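Mesness Community Repair Nights – FAQ

Last updated October 7, 2020. Will add more as people ask.

What is it?

A repair night. You bring a broken thing, sit down with somebody who knows a bit about broken things, and try to fix it together. Free. Cash jar by the door if you feel like it.

Where?

123 Rudley Street, side entrance on Gunport Lane. Front door is locked after hours, please don't ring the bell, it rings in the apartment upstairs. Ground floor, no steps.

Do I have to book?

Yes for now. We keep it to 35 people in the building. Booking opens a week ahead and the early slots go first. If you can't make it, cancel – there is a waiting list and it's a real one.

Do I need a mask?

Yes, the whole time, both sides of the table. Bring your own if you can. Hand gel at the door. If you feel off, stay home and move your slot, no questions.

What can I bring?

Lamps, toasters, radios, fans, clocks, toys, zippers, hems, chairs with a wobbly leg, bikes if it's one problem and not the whole bike. One item per slot. If it fits under your arm we will proably look at it.

What can't I bring?

Microwaves. Anything with gas. TVs over desk size. Anything that's been under water. Phones with a swollen battery – take those to the county drop-off, don't carry them around in your bag.
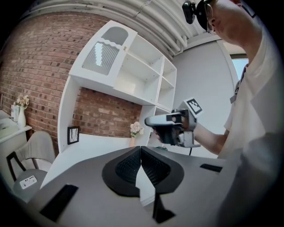
White shirt, badge on a dark lanyard.

Can I just drop it off?

No. You stay with your item. We don't have storage and half the point is you seeing the inside of it. Exception: sewing, which can be left in a labeled bag with Quyên Đồng if it's a long job. Ask her first.

Who pays for parts?

You do. Common stuff (fuses, plugs, thread, bulbs) we have in a drawer at cost. Odd parts you order yourself, we'll write down the number for you, then book again when it comes.

What if you can't fix it?

Happens. You take it home again, or put it in the scrap bin if it's metal. We don't take dead printers. Please do not leave dead printers.

Is there a guarantee?

No. Anything with a plug gets a safety test before it leaves and if it fails, we tag it. What you do after that is up to you.

Can kids come?

Yes with an adult. They count toward the 35 so put them on the booking.

I want to help. Do I need to be an engineer?

No. We need people at the sign-in table as much as people with soldering irons. Sewing help especially, there are only 3 of us and the pile got silly in August. Come along once and watch, then decide.

Can I borrow the tools?

Not to take home. Đồng Hardware on the corner rents drills and sanders by the day, reasonable prices, tell them what job it's for and they'll give you the right bits.

Parking?

Street parking on Rudley, free in the evening. Don't use the lane, the bakery van needs it and he will honk.

How do I get in touch?

Leave a message at extension 1737 on the center's main line. Say your name, the item, and whats wrong with it. "Doesn't work" is not enough – does it hum, smell, trip the breaker? We call back within a couple of days, usually evenings.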